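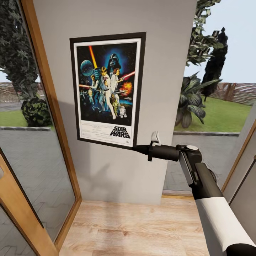 Straighten-the-poster task, Tisavent home pack, arm at the lower right corner of the frame.

How to try out the Tisavent home pack before you pay for it
By Annag Gillies

Tisavent sells simulated houses for people who train and test robot arms. The home pack costs $273 a seat, and the sales page says it will get your policy "house-ready." I have heard that from other vendors. The trial runs for 9 days, and you can learn most of what you need in one long afternoon if you skip the guided tour, which only shows you tasks that work.

You need a machine that already runs the Trimer viewer and a policy you know well. Use a boring one. If you bring your newest model you won't know whether to blame it or the house.

Step 1. Load the house with no robot
Walk the rooms at standing height before you spawn an arm. I start in the kitchen and dining room, where there are plenty of surfaces to argue with: a dark gray tabletop that picks up a highlight from the lights, a stainless steel refrigerator, long shadows from the table and the teal chairs.
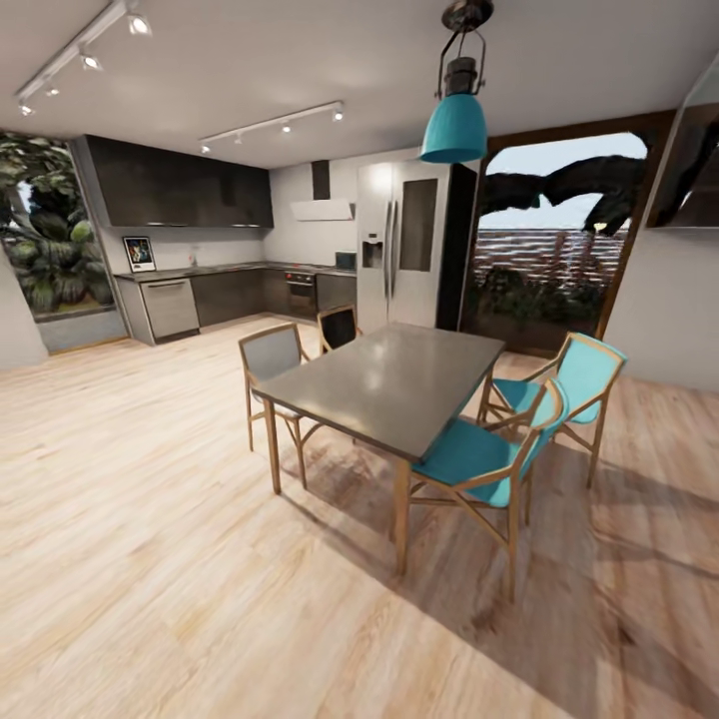

Page 2

Looks are the easy part, so don't stop there. Open the scene file and find out which objects are real to the physics engine. Can the chairs be pushed? Do the cabinets open, or are they painted boxes? The pack's manual lists what is "interactive" and I wouldn't take its word for it. Drop a test cube on every surface you care about and leave it there for a minute.

Step 2. Run one wall task
The crooked poster is a decent choice. It asks for a small correction near a flat surface, and arms are bad at that. Set the success tolerance yourself — the default is generous enough that I'd call it marketing. Run 100 attempts with the same seed, then change the seed and do it again. Save the contact log each time. A score without the log tells you very little.

Arash Kiani, who tests the Canberg arm packs, also suggests moving the start pose a hand's width to either side. Do that. A policy that only works from one spot has memorized the spot.

Step 3. Check the gripper view over a bare table
Switch to the view with both fingers in it and open them wide over the pale wood tabletop. Look at the grain near the bottom of the view, where it goes soft and smeared, and compare it with the middle distance. Then look for shadows under the fingers. I can't see any hard ones, and if your policy leans on shadows to judge height, ask support about it before the trial ends.
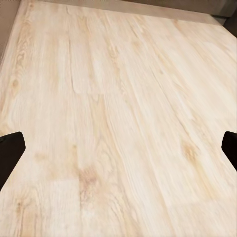 Step 4. Put something on the table
Add one object from the pack and one of your own. Imported meshes are where Tarigan's pack fell apart for me last June, with mugs sinking into the counter. Check the mass and friction on yours after import, then grasp it from above and from the side.

Step 5. Decide
Buy a single seat if your own object behaves and your scores hold up across seeds. I would not take the annual plan yet. Ask for the physics change log first, in writing, and see how long they take to send it.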